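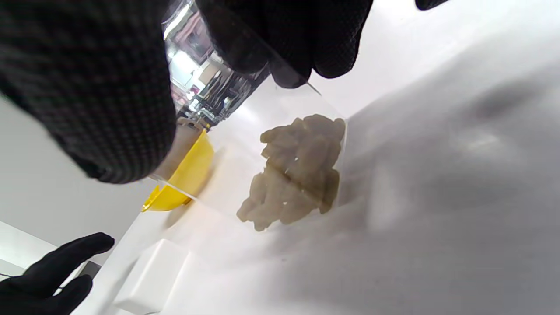

Sokari Kitchen Help > Small Jobs > Prep and Cleanup

Getting crumbly stuff out of a bag and into a bowl without wearing it

Posted by Ansah, Sep 25, 2023

I have what should be the easiest job in the building and I am bad at it. We portion dry crumbly mix out of clear plastic bags into bowls, at a plain white table, gloves on the whole time because those are the rules and I have stopped arguing with them. The gloves are knit, so picking up a thin bag is like trying to turn one page of a phone book in mittens.

The mix is pale and lumpy, 200 grams to a bag. By the time it gets to the bowl there is a decent helping on the table, a bit on the floor, and a fine dust that lives in the corners of the bag and will come out when it feels like it (over my sleeve, usually). I have tried:

Shaking the bag. No.
Cutting a corner off. The lumps jam in the hole and then all leave together.
Pouring through a funnel. See above, but with a funnel to wash.

I weighed what landed in the bowl one bad morning in August and would prefer not to discuss it. Is there a method, or do people just have better hands?

Brumach
212 replies posted by this member? No, 259. Time flies.

Put the bag down first. Most people try to open it in the air and end up holding it with both hands and their chin. Lay it flat on the table and push the crumbs down to one end through the plastic with the side of your hand. Fingertips are no use in knit gloves, so don't ask them to do anything clever.

Then fold the open end back on itself, a good wide cuff, like a sock. The cuff holds the mouth open for you and gives your thick fingers something to grab.
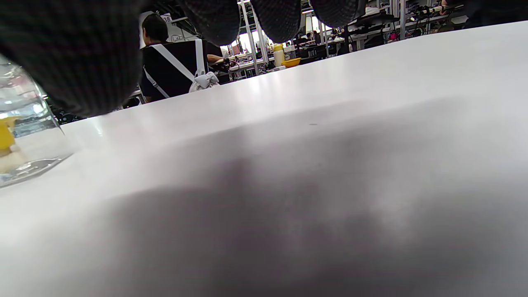

Clear the table before you start, too. Anything tall, like a glass, goes well to the back or on another table entirely. You will be swinging a bag over there in a minute and your elbow has opinions.

Now bring the bowl to the bag. Wide and shallow beats deep and narrow. Set the cuffed end down inside the rim so it's touching the bottom, lift the other end slowly, and slide the bag back toward you as it empties. If it sticks, tap the bag. Don't squeeze it, or you'll have powder and you'll be back here with a different post.

For the dust in the corners, pinch each corner flat and turn it inside out over the bowl. Two corners, 2 pinches, done.

Sernusex

just use a scoop
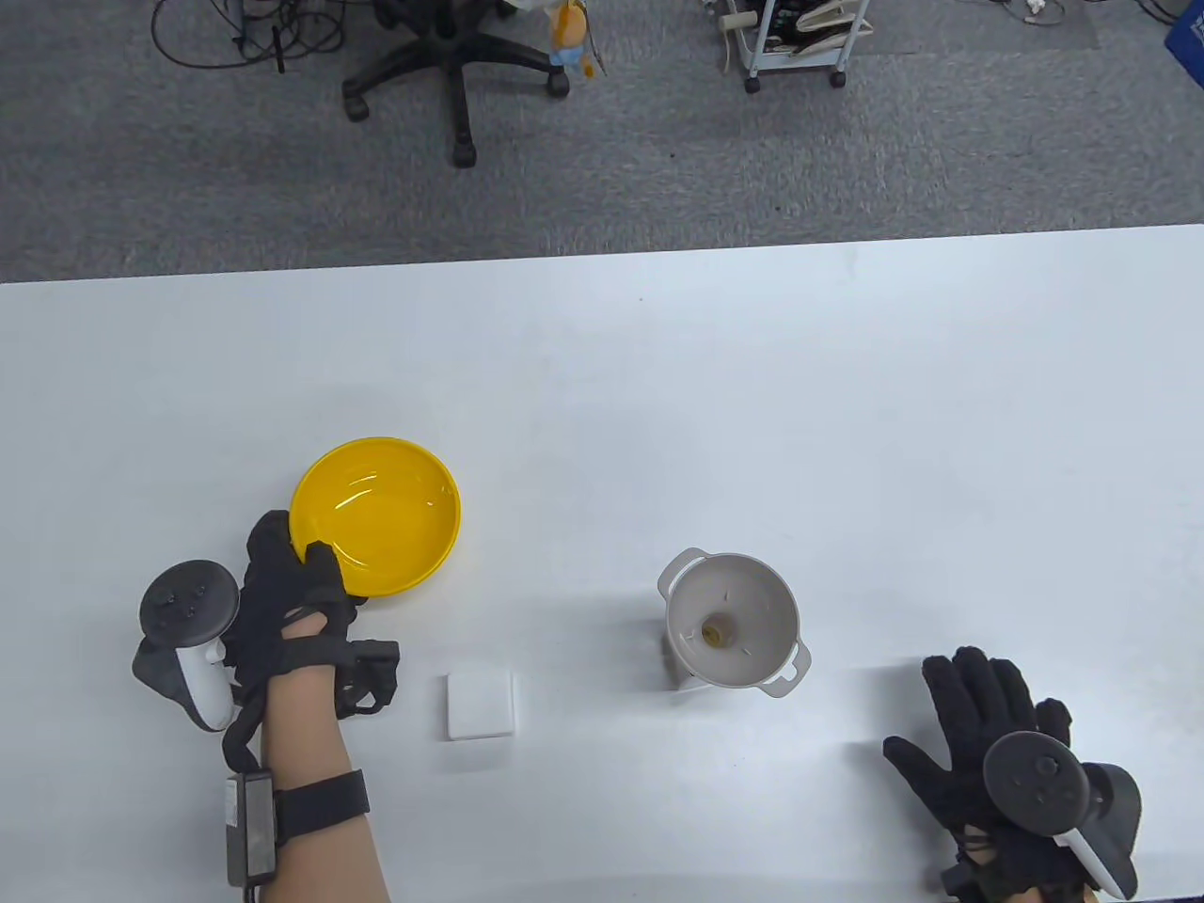 315kettle

Brumach has most of it, but I'd add that your bowl is probably walking. A light plastic bowl on a smooth tabletop will scoot away the moment a bag leans on it. Keep one hand on the rim, fingers over the edge, and leave it there until the bag is empty. If you need both hands for the bag, a damp folded cloth under the bowl will hold it fine.

About the funnel: give up on it for anything lumpier than rice. A wide one looks like it should work, and then it narrows, and you're poking at the hole with a spoon handle. Mine is for oil now.

Also, the scoop answer isn't wrong. It's just that now you have a scoop to clean.

Ansah

The sock cuff works. Floor is still getting some but it's a much smaller floor problem. I bought a scoop as well, out of spite.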